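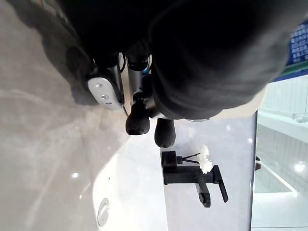

## Waschtisch mit Marmorplatte pflegen

Platte mit pH-neutralem Reiniger abwischen, nebelfeucht. Essig und Zitronensäure ätzen den Kalkstein an. Für die Politur im April genügen 19 ml Steinpflege.

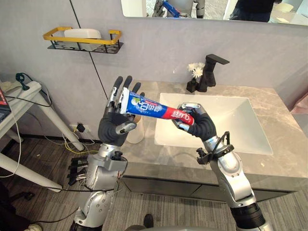

Zahnpasta enthält Putzkörper und mattiert polierte Flächen. Reste sofort abnehmen. Tuben mit weißer Kappe wie diese über dem Becken öffnen, nie über dem Stein.

Mattschwarze Armaturen nur mit weichem Tuch trocknen,

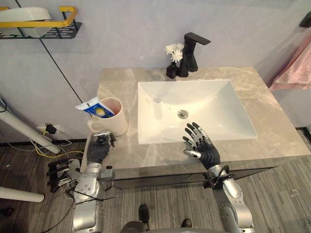
danach den Sockel von hinten nach vorn abziehen. Keine Scheuermilch, kein Mikrofaser-Schmutzradierer. Schleifvlies erst ab Körnung 4000, nur auf dem Stein. 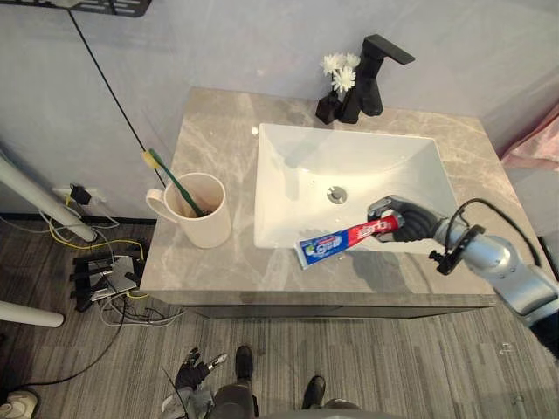

Becher links, Blumen neben der Armatur.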